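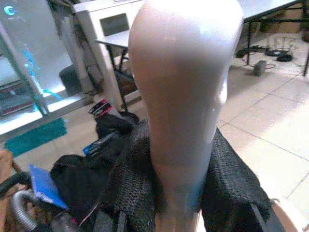
Side of the room by the tile floor, with the black bags, the flat blue thing and a bit of ribbed hose.

Sweeping glossy tile in a shared workroom
Forum: Floors and Floor Care
Started 30 March 2024

tmansour
I look after a ground floor room that gets used every day by people who cut, unpack and eat in it. The floor is large beige tile with a gloss finish and thin grout lines, put in by El Sherbiny before we took the lease. It is 32 feet the long way. I have a wood-handled broom with blue bristles, a beige dustpan, a black trash bin and not much else.

Two problems. First, scrap paper. A crumpled ball sweeps fine, but anything flat sticks down and the bristles ride over it. Second, fine dust. I can sweep twice and still see a gray film when the ceiling light hits the tile.

The third thing is the pile in the photo, which has been growing since winter. Bags mostly. I sweep up to it and stop.

What would you change first? I would like to keep this cheap. I don't have a closet for a big machine.

grout_and_about
Change the pile first. You can't sweep a floor you can't get at, and soft bags hold more dust than the tile does. Every time one gets picked up it drops a load back on the part you just did.

Then work from the walls to the middle.

Hennepin_Lou
Disagree on the order. The pile will take him a weekend and he'll give up halfway. The broom takes five minutes to fix. Those flat wooden heads with stiff bristles are made for sidewalks and garages. On gloss tile they flick the fine stuff forward and leave a line of it behind. Get a soft broom with flagged tips (split ends) and the film problem is half gone.

Flat paper you pick up by hand. There's no trick to it.

grout_and_about
He said it's been growing since winter. The next weekend it gets done is the one he sets aside for it.

tmansour
Fair to both of you. I don't mind picking up paper by hand, but there is a lot of it. Receipts, packing slips, the white tissue that comes around parts, napkins. Bending down for each piece is what I was hoping to get away from.

My routine at the moment is to push everything into one spot in the middle, put the dustpan down next to it and go at it with short strokes.
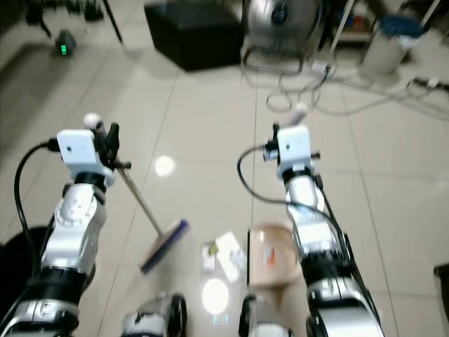

What usually goes wrong is the last part. The bits at the lip of the pan won't go over it, so I back the pan up an inch and try again, and I end up with a thin line of dust that has traveled a foot across the room. If anyone has a way to deal with the line I would take that over anything else.

Hennepin_Lou
Wet the edge of the pan. Run a damp rag along the lip before you start. Dust catches on it and the pan sits tighter to the tile. Wipe the lip after.

Also tip the handle end up a little more than feels right. Most people hold the pan too flat.

marjoriebell
My mother used a damp sheet of newspaper for this. Lay it flat, sweep onto it, the wet edge holds to the floor with no gap at all, fold it up and throw the whole thing out. It works on my kitchen tile. I never needed a pan with a rubber lip until I stopped getting a paper.

copperline
A rubber lip is the real answer. The hard plastic ones warp and then there is always a gap in the center. I bought a Dodov pan from Pleltbridge three years ago and the lip is still straight. They sell the broom and pan as a set, but the broom is nothing special, so get the pan alone.

I would not put a wet rag or wet newspaper anywhere near gloss tile if you care about streaks. You'll be trading a line of dust for a line of mud.

marjoriebell
Damp, copperline. Wrung out. I have done it for forty years and have no mud.

copperline
You have a kitchen. He has a workroom with cutting dust. It smears.

grout_and_about
Depends what is being cut. Tarek, is it wood, drywall, plastic? Drywall dust and water is a mess, I'd agree with copperline there. Plastic shavings don't care either way, but they get static and cling to the bristles.

tmansour
Mostly cardboard and some plastic, no drywall. The film is fine and gray, I assume from the cardboard and from shoes.

I tried the damp rag on the lip this morning. The line is smaller. There was a faint streak when it dried, which came off with a sock. I will keep doing it for now and look at the rubber lip when this pan gives out.

I also made a start on the pile, to keep grout_and_about happy. I sorted for an hour before lunch. The bags are easy, they get hung up or go home with whoever brought them. The loose parts are harder. I have a length of ribbed silver hose and various tubes, and I can't tell what is in use.

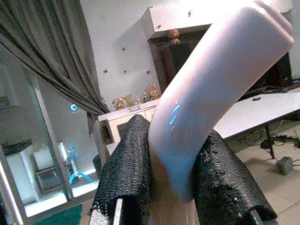
White curved tube, dark gray curtain on the left.

tmansour
It's smooth plastic as far as I can judge, bent like an elbow, narrower at one end. Is it a drain part? I'd hate to throw out something that is needed and I would also hate to store it for another year.

Hennepin_Lou
Could be anything. Sink trap, vacuum wand, furniture leg. What does it measure across the wide end? If it's an inch and a half or an inch and a quarter I would guess drain.

copperline
Look for molding marks on the inside of the open end. Drain parts nearly always carry a size. If it has no marks at all it came with a product and the product is either in the room or gone.

tmansour
No marks I can find. I'll measure it when I'm back in.

marjoriebell
Put all the unknown parts in one box, write April on the lid, and set it by the door. Whatever is in there at the end of the month goes. People find their things very quickly when there is a date on the box.

grout_and_about
Seconding the box. Leave it open, though. If people have to lift a lid they won't look.

tmansour
Box is done. It has a date on the side instead of a lid.

I also moved the trash bin, which I should have mentioned earlier. It used to be over by the door and I was carrying a full pan the whole way across the room and dropping some of it. Now I bring the bin to the work. It sits on the tile out in front of the folding table and I sweep toward it.
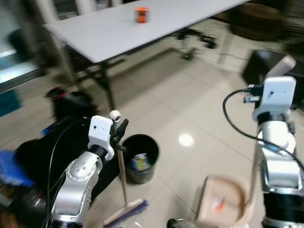

With the bin there I go from the pan to the bin in one move, and there's nothing to carry. I do the area under the table first, then pull everything toward the open floor. The table legs are a nuisance, the angled one catches the broom head on the way past. A narrower head would help with that.

One question on the bin. It's a plain black cylinder and wrappers and cans go in on top of the sweepings, so every time somebody drops a can in, a puff of dust comes up. Should I have two?

Hennepin_Lou
Yes, two. One for sweepings with a liner you tie off the same day. Any small bucket will do.

copperline
Two bins in one room means both get used for everything inside a week. Use one, line it, and when you tip the pan, put it right down inside before you turn it over. The dust comes from tipping it at rim height.

Hennepin_Lou
Label them.

copperline
I run a print shop. I have labels on everything. I once found a sandwich in the solvent rag can. Labels do very little.

marjoriebell
You could set the second one under the table where only the person sweeping would bother to reach it.

tmansour
I'll try lowering the pan first, that costs nothing.

dry_mop_dan
Read the whole thread and I'm surprised at no one pushing a dust mop. On gloss tile with thin grout lines a flat microfiber head will take the gray film in one pass. A broom won't, soft or stiff. I do a hallway and two rooms, 1000 square feet total, with a Cullus flat mop and it takes me less time than it takes to find the dustpan. Broom for the paper and the big pieces, then one pass with the mop. Shake it outside. Wash the pad every few days.

The thing to know is don't lift it off the floor between strokes. Figure eights, keep the same edge leading. If you lift, it drops what it has picked up.

grout_and_about
Agree on the mop, but only after the pile is gone. Sorry to keep saying it.

Hennepin_Lou
I'd still change the broom. With a soft one he may not need a second tool at all.

dry_mop_dan
He has a ceiling light shining straight down on gloss. He'll see everything a broom leaves. I have the same setup and I tried soft brooms for a year.

copperline
Dan is right about this one. And don't use any spray on the pad. Those leave a film of their own and then you'll be back asking about that.

tmansour
Thanks Dan. The figure eight part is useful, I have used a flat mop before and lifted it every stroke.

Where it stands now:

Broom stays until the bristles go. Then a soft one with a narrower head for the table legs.
Damp rag on the lip of the pan, wrung out well.
One bin, lined, brought to the middle of the floor. Pan goes down inside before it gets tipped.
Flat mop ordered from Pleltbridge. I got the small one, it fits behind the door.
Unknown parts in the box.

The pile is lower than it was. I found a tape measure under one of the bags. I have not measured the white tube with it yet.

Tarek

marjoriebell
Good. How is the box doing?

tmansour
The hose went the same afternoon. The person who took it said it had been missing since last year. Everything else is still in there.

Hennepin_Lou
Measure the tube.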